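Rowlands Residential Care
Medication Safety Inspection Checklist, with Reviewer Comments
Site inspected: Nenau House
Review period: quarter ending March
Completed by: Aled Gwynne, Medication Safety Reviewer

Scope

The checklist applies to all areas in which medicines are received, stored, prepared, given or discarded. Each item is marked Met, Partly Met or Not Met. Items marked Partly Met or Not Met carry a comment and require a written response from the site manager. A total of 1,267 administration entries were read for this inspection, out of 2,743 made during the quarter.

Section 1. Storage

1.1 Medicine room locked when unattended. Met.

1.2 Controlled drugs held in a separate locked cabinet, with keys signed for at each change of shift. Partly Met.
Comment: The cabinet is suitable. The key log has no signature for four evening handovers. In each case the following morning count was correct.

1.3 Refrigerator temperature recorded twice daily and kept within the posted range. Met.
Comment: One reading was above range at 2 p.m. and was repeated an hour later, as the procedure requires. The second reading was normal. The pharmacy was called and advised that the stock could be kept.

1.4 Eye drops, insulin pens and liquid medicines labeled with the date opened. Not Met.
Comment: Three bottles of eye drops and one liquid antacid had no date. All four were removed during the inspection. This item was also Not Met at the previous review.

1.5 Look-alike and sound-alike medicines stored apart. Met.

Section 2. Preparation

2.1 Preparation surface clear of food, paperwork and personal items before each medication round. Met.

2.2 Measuring cups, oral syringes and tablet crushers cleaned after each use and set aside to air dry. Partly Met.
Comment: Staff described the cleaning steps correctly. The cleaning record for the tablet crusher had not been filled in for nine days. Residue from one resident's medicine must not reach another resident, and the record is the only proof that the step was done.

2.3 Tablets crushed or capsules opened only where the pharmacist has approved it in writing. Met.
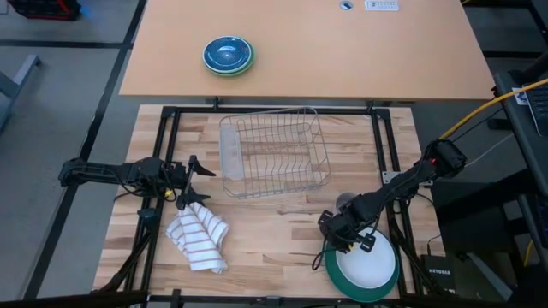

2.4 Medicines prepared for one resident at a time. Met.
Comment: Two rounds were observed, at 8 a.m. and 5 p.m. The nurse was interrupted twice in the morning round, both times by telephone calls. The site manager should consider having calls taken at the front desk until the round is finished.

Section 3. Residents Taking Several Medicines

3.1 A complete list of current medicines, including vitamins and items bought without a prescription, kept for every resident. Partly Met.
Comment: Prescription medicines were listed in full. Herbal products and pain relievers brought in by families were missing from five lists. Families should be asked at every care meeting.

3.2 Residents taking 10 or more medicines referred for a full pharmacist review. Partly Met.
Comment: All such residents had been referred. Two reviews were still open at the close of the quarter. The Wellel pharmacy service has given dates for both.

3.3 Each medicine matched to a current reason for use. Not Met.
Comment: Several records listed a sleep aid or stomach medicine started during a hospital stay, with no reason noted and no stop date. The prescriber should be asked whether each one is still needed. Staff must not stop or reduce any medicine without an order.

3.4 Falls, confusion and new drowsiness reported to the prescriber together with the current medicine list. Met.

Section 4. Records and Disposal

4.1 Missed or refused doses entered with a reason code. Met.
Comment: Staff now use the Terumano electronic chart for this purpose. Paper charts remain in the medicine room for use during an outage. The supply was almost 200 sheets, which is sufficient.

4.2 Medication errors and near misses reported within one working day. Met.

4.3 Discontinued and expired medicines removed from the cart and held in a sealed return container. Partly Met.
Comment: The container was in place and sealed. The return form did not show the quantity for two items.

4.4 Used patches folded, discarded and witnessed by a second staff member. Met.

Required Actions

Items 1.4 and 3.3: written plan due to the reviewer within two weeks.
Items 1.2, 2.2 and 4.3: records to be checked weekly by the shift lead, with copies kept for the next inspection.
Items 3.1 and 3.2: progress to be reported at the next monthly care meeting.

A follow-up visit will cover the items listed above and Section 2 in full. The site manager may add comments to this report before it is placed on file.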